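Search this site Go

Posted in: Days Out, Homewares & Kitchen

Open day at Taremar, quick notes before I forget it all

April 26, 2018. Got there late, parking a nightmare, ended up three streets over next to a tyre place. Doors at ten, queue already down the ramp. Gold coin entry. Bag of samples at the door (a sponge and a pen, ok).

Taremar used to be the old Lodeo warehouse, if you remember buying lunchboxes there. New floor, new lights, same smell of cardboard. 1569 lines in the catalogue now, according to the sheet they gave out. Didn't see anything like that many. Didn't try.

Main reason I went was the tableware. Kids' stuff especialy. My sister's two have wrecked every plate in her house and I'd promised to look.

Ngọc Vũ took our group round, 20 of us, fast talker, very patient with the bloke who kept asking about dishwashers. Top rack, she said. Three times.

Favourite of the day was the lavender plate. Plastic, glossy, little ridges stepping down to the flat bit in the middle, and a bear's head moulded in so faint you have to tip it to the light. Tiny writing under him. Very sweet.

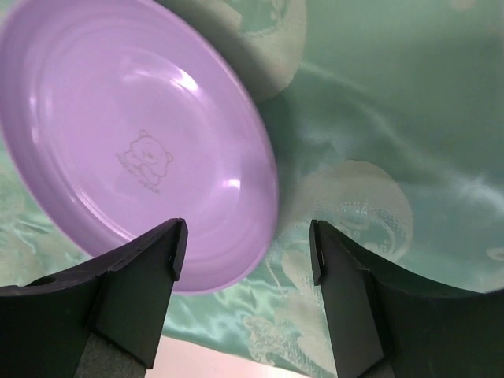

Asked about other colours. Mint and a yellow coming in October, maybe. Nothing firm. Price on the day was good, 50 cents off if you took two, so of course I took two. Then went back for another.

Tea break about here. Urn, Arnott's, nowhere to sit. Met a lovely couple who'd driven down for the Nghiêm bowls, the heavy ones, and were cross there were only seconds left. I thought the seconds were fine. Bit of glaze missing underneath, who's looking.

Then the place settings. This I liked more than I expected to. Green cloth placemat with a scrolly leaf pattern and a bit of a sheen to it, my nan would have had it out for Christmas. Lavender plate on top, pale blue mug up in the corner. Cutlery with dark green handles and gold ends. Wouldn't have put purple on green myself but it works, sort of grown-up and kiddie at once. Wanted the fork. Didn't ask the price of the fork.

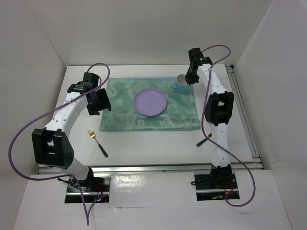

Shop at the end, obviously. Cramped. One till going and the card machine down for a good while, so take cash. I had 60 dollars on me and came out with change for parking, so well done me. Vemska tea towels are in a bin by the exit, easy to miss, dig to the bottom for the stripes. No lids for anything. Asked twice about lids.

Toilets clean. Pram access ok round the side but you have to get someone to unlock the gate. Not much for little ones to do once they've seen the plates, there was a colouring table but the textas were dead.

Another look at the bear, who turns out to have a body and isn't just a head. Paws and all, see. 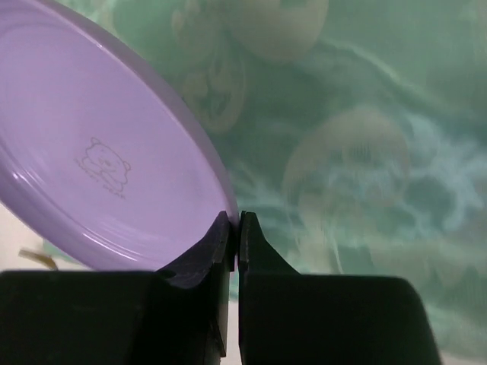

The lavender bear plate, logo in the middle with the small lettering under it.

Would go again. Earlier, and with a bigger bag. They're doing another in October if the new colours turn up, will post when I hear teh date.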